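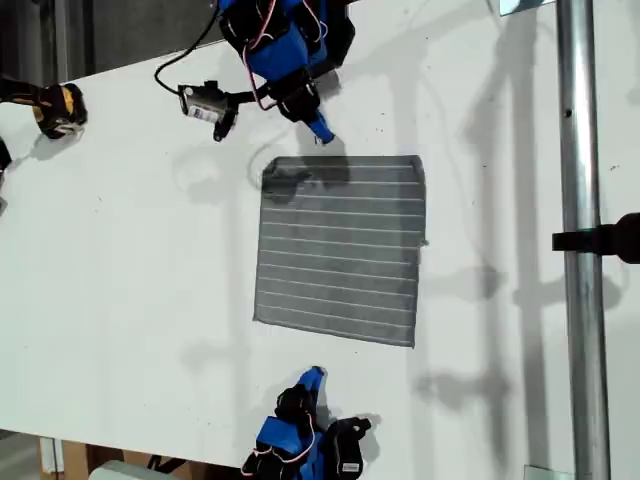 Ob man Geschirrtücher denn wirklich falten müsse, fragte eine Leserin nach dem letzten Rundbrief, bei ihr kämen sie seit Jahren einfach so in die Schublade und trocken werde das Geschirr trotzdem. Ja, stimmt schon! Ich habe das früher genauso gemacht und jeden Abend in einem Knäuel gewühlt, bis irgendwas halbwegs Großes herauskam. Inzwischen falte ich, und zwar ziemlich gern.

Am liebsten sind mir dafür quadratische Tücher mit Streifen, so ein graues wie oben zum Beispiel. Die Streifen sind nämlich eine prima Hilfe: Kante auf Kante legen, und wenn die Linien parallel laufen, liegt das Tuch gerade. Erst einmal in der Mitte falten, glattstreichen, dann quer dazu noch einmal. Wer schmale Schubladen hat (ich!), legt das Päckchen ein drittes Mal zusammen und stellt es hochkant hinein. In meine passen so 28 Stück - vorher war bei der Hälfte Schluss und die Schublade klemmte.

Ganz glatte Ränder bekommt man bei benutzten Tüchern übrigens selten hin, eine Ecke rollt sich fast immer ein bisschen. Ich ziehe sie kurz lang und lasse es dann gut sein. Lose Fädchen bitte abschneiden und auf keinen Fall daran ziehen, das hat mich im Januar ein sehr schönes Tuch von Nilier gekostet. Und zum Falten einen großen, freien Tisch nehmen, auf dem Bett wird das nichts.

Im Wäschekreis bei Sasosar probieren wir das demnächst zusammen aus, bringt einfach 2 Tücher mit, gern auch alte. Danach sind Spannbettlaken dran - davor graut mir jetzt schon.

Zuletzt aktualisiert: 2019-09-04

Rundbrief durchsuchen … Suchbegriff eingeben

449 Mal geteilt
270 Kommentare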